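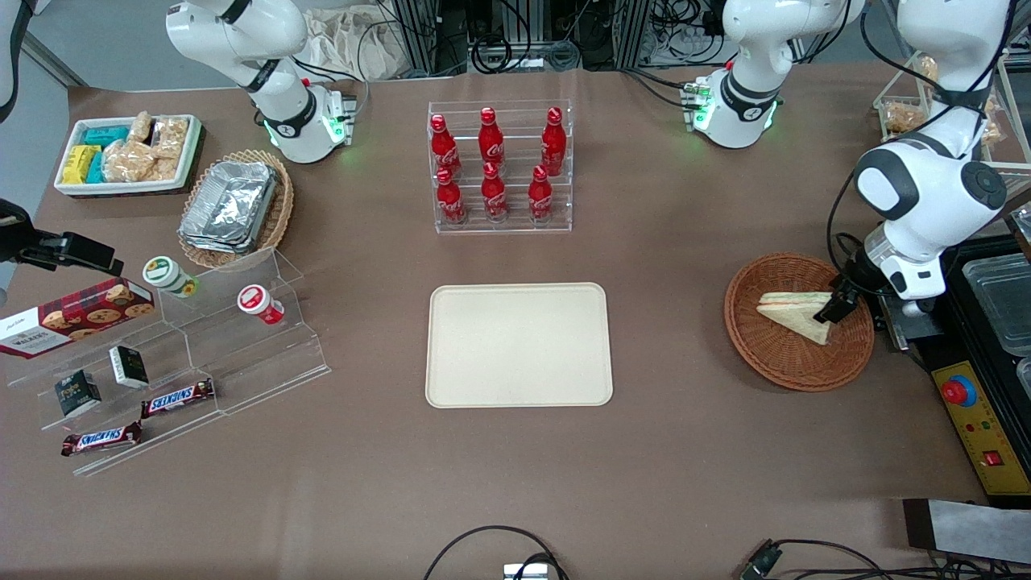

Lech Pietrzak wrote back after the last handout to say that he still couldn't see why a snack table needs a whole session, when any sensible person can put sandwiches in a basket and drinks next to them. I was glad to get the note, and I've let it set the order of this one, so thank you, Lech, and please keep writing.

Small Counter Service, Unit 4
Laying out a snack and drinks table

What we are covering

In Unit 3 we stayed in the kitchen and worked on portions. Now we move out to the table itself, the one your guests walk up to with a coat over one arm and a phone in the other hand. By the end of this unit you should be able to take a delivery of mixed goods and lay them out on one table so that a guest can find lunch without asking you for it. You'll also be expected to keep the table looking cared for through a full break, and that tends to be the harder part.

Drinks

I like drinks in the middle, and I like them in a block. Six bottles of Coca-Cola in two rows of three, with the back row a little higher, can be read from a long way off, and the clear rack lets the red do its work. Keep the labels facing front. When a guest takes one from the front row, bring the one behind it forward if you have a hand free, and otherwise leave it until the line has passed. Please don't reach across a guest to straighten a bottle! I have done this myself, at the Emar reception, and I can still remember the look I got.

If you are serving several kinds of drink, give each kind its own short column going back from the front edge. Mixing them along a row looks cheerful for five minutes and then someone wants the one that is hidden.

Baskets and trays

Wicker is forgiving. It has a little height at the sides, it stops things sliding, and it makes foil containers look a good deal friendlier than they do on a bare table. Stack the foil containers neatly in the basket and check the lids as you go, running a thumb along each edge. A lid that has lifted at one corner will lift further once somebody stacks another on top of it.

Sandwiches want a basket of their own. A triangular sandwich should lie so that the filling shows, as people choose with their eyes and a bit of pink and green between two slices of pale bread tells them more than a card will. (You still need the card. See allergens, below.)

Wrapped bars and bags of crackers do well together on a flat white tray. Group by wrapper color, teal with teal and yellow with yellow, and let the clear bags sit as their own group. At the Talavera open afternoon we had everything jumbled, and guests spent so long turning packets over that the line went back to the door.

Then there is the serving tray. I ask you to keep one free, right in front of the drinks, for making up an order. New students always want to fill it. Leave it alone - you will be very glad of that space when someone asks for four lunches at once.

Stepped stands

A stepped stand earns its place when you have small things of different heights. The usual advice is tall at the back and low at the front, and it's good advice, though I would add that a clear acrylic stand can also be set at a slant across the corner of a table, which gives you a longer run of shelf than setting it square. Small lidded cups can go on the upper tiers with some air between them. Chocolate bars go lower, where a hand falls naturally. A cookie box with a good picture on it can lean at the end and be its own sign.

Wipe the acrylic with a soft dry cloth before anything goes on it. Fingerprints show terribly under ceiling lights, and once the stand is loaded you won't want to take it all off again.

The cloth

Plain brown or dark green, please. Patterned cloths fight with wrappers, and white ones show every drip by mid-morning.

Timings from our April practice

Laying out from closed boxes: 40 minutes with two people
Guests served at the Drikville lunch break: more than 90
Length of the break: 35 minutes
Order sheet to copy from: form 556, in the Neltoma folder

Those timings are for a first attempt, and the group did very well. Most of the forty minutes went on moving things that had already been put down once. Sketch your layout on the back of the order sheet first and you'll save a good part of it.

Allergens

Cards go in front of the food they belong to, facing the guest, and they are written before the table is dressed. If you refill a basket with a different sandwich, change the card before you put the sandwich down. Packets stay in their original wrappers with the ingredients panel intact. If a guest asks you something and you don't know the answer, say so and fetch the order sheet.

For next time

Draw one table layout for a break of your own choosing, on a single page, with the guests' side marked. Include at least one basket, one flat tray and one stepped stand, and write a line or two on which item you expect to run low first and where you'll keep the spares. Pencil is fine. Lech, I'd especially like to see yours, and if it really can be done with one basket and the drinks next to it then bring that, and we'll lay it out together and try it at the noon break.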